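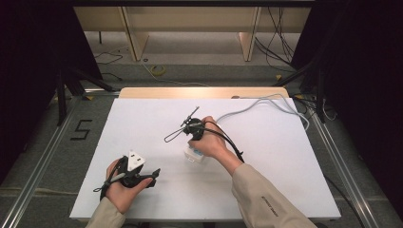
A reader wrote in to ask why her foam board always comes out with a ragged, crumbly edge, however sharp the knife. I had the same trouble for ages, so let me walk you through how I cut mine now!

You'll need a craft knife, a metal ruler and a cutting mat (mine's a Dinsa, bought in the March sale and already scarred all over).

## Cutting it

1. Snap off a fresh blade. Yes, even if the old one feels fine.
2. Mark your line in pencil at both ends and lay the ruler over the bit you're keeping.
3. Make three passes. The first only slices the top paper, the second goes through the foam, the third does the bottom paper. Hold the knife low — much lower than feels natural — and don't stop halfway.
4. Rub any fluff off with very fine sandpaper, two or three light strokes.

For folds, do the first two passes and leave the bottom paper whole. It bends like a hinge, lovely for model walls and little stage sets.

Glue next. I like Plikirell tacky glue, but go easy, and test it on an offcut first (some glues eat foam, as I found out with a whole roof). Pin the joint and leave it for two hours before you paint.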